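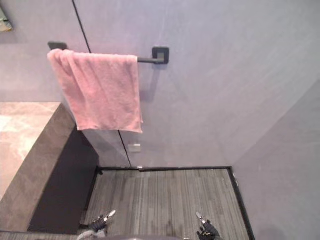 応援グッズはどうやってできるの?
チームのマフラーがお店にならぶまで

サッカーや野球の試合を見に行くと、同じ色のマフラーやぼうしを身につけた人がたくさんいます。チームのマークが入ったこうした品物を「応援グッズ」といいます。このページでは、マフラーを例にして、応援グッズがどのように作られ、売られているのかを説明します。

マークはだれのもの?

チームのマークは、チームの持ちものです。机や自転車のように手でさわれるものではありませんが、法律で守られています。マークや商品の名前を守るしくみを「商標(しょうひょう)」といいます。

商標として登録されたマークは、ほかの人が勝手に商品につけて売ることはできません。自分のノートにマークをかいて楽しむことと、マークをつけた品物を売ってお金をもらうことは、別のことだと考えてください。

では、マフラーを作る会社は、どうやってマークを使っているのでしょうか。

「使ってもいいですよ」という約束

ポスタウ(Postau)という町のサッカーチームを見てみましょう。チームには選手やコーチはいますが、毛糸を編む機械はありません。そこで、マフラー作りをクラインシュミット(Kleinschmidt)という会社にたのんでいます。

チームと会社は、はじめに約束を書いた紙をかわします。これを「ライセンス契約(けいやく)」といいます。ライセンスは「許可」という意味の言葉です。約束には、次のようなことが書かれています。

どのマークを使ってよいか。
どんな品物につけてよいか。
いつからいつまで作ってよいか。
売れたお金のうち、いくらをチームにはらうか。

最後の「チームにはらうお金」には、「ロイヤルティー」という名前がついています。マフラーが1本売れるたびに、値段の一部がチームに入ります。チームはそのお金を、ボールを買ったり、グラウンドの芝生を手入れしたりするのに使います。

品物の種類ごとに、べつの会社と約束をすることもあります。マフラーの会社が、勝手にマグカップまで作ることはできません。

色を決める

契約ができたら、デザインを考えます。

むずかしいのは色です。同じ「青」でも、空のような青もあれば、夜の海のような青もあります。チームには決まった色があり、番号で管理されています。デザインをする人は、その番号を見て糸をえらびます。

ところが、紙に印刷した色と糸の色は、同じ番号に合わせても少しちがって見えます。糸は細い毛が集まってできていて、光のはね返り方が紙とはちがうからです。そのため、糸の見本をいくつか用意して、明るい部屋と外の光の両方で見くらべます。

文字の大きさも考えます。編みものの絵は、小さな編み目のならびでできています。パソコンの画面の点と同じしくみです。細い線や小さな文字は、編み目が足りなくてつぶれてしまいます。マークの中にこまかい模様があるときは、チームに相談して、かんたんな形に直したものを使います。

見本を作る

デザインが決まると、見本を編みます。これを「サンプル」といいます。ポスタウのマフラーでは、サンプルを2回作りました。

はじめのサンプルは、裏側に問題がありました。2色の糸で文字を編むと、表に出ていない色の糸が裏を通ります。その糸が長くたるんでいて、指が引っかかりやすくなっていたのです。次のサンプルでは編み方を変え、裏の糸を短くおさえました。
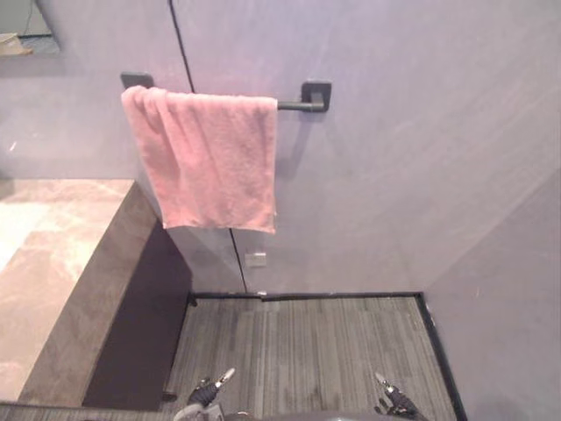
サンプルができると、いろいろなテストをします。

引っぱって、ぬい目がほどけないかを調べます。
白い布でこすって、色がうつらないかを調べます。
せんたくをして、大きさが変わらないかを調べます。
小さい子どもが使う品物では、部品がかんたんに取れないかも調べます。

テストが終わったサンプルはチームに送られます。チームの人が見て、「これでよい」と返事をするまでは、工場はたくさん作り始めることができません。

何本作る?

次に、作る数を決めます。

少なすぎると、ほしい人が買えません。多すぎると、売れのこった分をしまっておく場所がいります。糸の代金も工場ではたらく人の給料も、売れる前にはらわなければなりません。

お店の人は、前の年に売れた数を調べます。ポスタウでは、前の年に385本のマフラーが売れていました。今年はとなり町のスコヴォラウ(Skovorau)との試合がふえ、お客さんも多くなりそうです。そこで、今年は581本を注文することにしました。

このように、これから売れる数を前もって考えることを「需要予測(じゅようよそく)」といいます。予測なので、外れることもあります。急に寒くなればマフラーはよく売れますし、あたたかい冬なら売れにくくなります。チームの調子も関係します。

工場からお店へ

工場では、コンピューターにデザインを入れ、機械で長い筒のような形に編んでいきます。編み終わったら決まった長さに切り、はしを閉じて、ふさをつけます。

それから検品(けんぴん)をします。検品とは、きずやまちがいがないか、品物をたしかめる仕事です。糸が切れているものや、文字がずれているものは取りのぞきます。

合格したマフラーには、紙のタグと布のラベルをつけます。布のラベルには、何の糸でできているか、どうやってあらえばよいかが書いてあります。紙のタグには、品物の名前と値段、それにバーコードがあります。このマフラーの商品名は「トルネス(Tollness)」です。お店でバーコードを読みとると、トルネスが1本売れたことがコンピューターに記録されます。残りの数もすぐにわかります。

箱につめられたマフラーは、トラックでお店に運ばれます。土曜日の試合で売る分は、それまでにスタジアムの売店にならべておきます。

値段の中身

マフラーの値段には、いろいろなお金がふくまれています。糸の代金、工場の費用、運ぶ費用、お店の費用、そしてチームにはらうロイヤルティーです。マークのないマフラーより高いことがあるのは、ロイヤルティーや、マークを編むための手間がかかっているからです。

にせものに気をつけよう

チームの許可をもらわずにマークをつけた品物は、「にせもの」や「海賊版(かいぞくばん)」とよばれます。にせものを買っても、チームにお金は入りません。色落ちなどのテストをしていない品物もあります。

本物かどうかをたしかめるには、次のところを見ます。

チームの公式のお店や、チームが紹介しているお店で売られているか。
タグに、作った会社や売っている会社の名前があるか。
光るシールなど、本物のしるしがついているか。
値段がふつうより安すぎないか。

シールまでまねをした品物もあるので、ひとつだけで決めず、いくつかを合わせて見てください。インターネットで買うときは、おうちの人といっしょに確認しましょう。

言葉のまとめ

商標:商品やサービスの目じるしになるマークや名前を守るしくみ。
ライセンス:マークなどを使ってよいという許可。
ロイヤルティー:マークを使う会社が、持ち主にはらうお金。
サンプル:たくさん作る前にたしかめるための見本。
需要予測:どれだけ売れるかを前もって考えること。
検品:きずやまちがいがないか、品物をたしかめること。

調べてみよう

家にある応援グッズやキャラクターの品物を5つえらび、タグや裏側を見てみましょう。「©」や「®」という小さな記号があるかもしれません。「©」は絵や文章などの作者の権利に、「®」は登録された商標に使われる記号です。見つけた記号と会社の名前をノートに書いて、品物ごとにくらべてみてください。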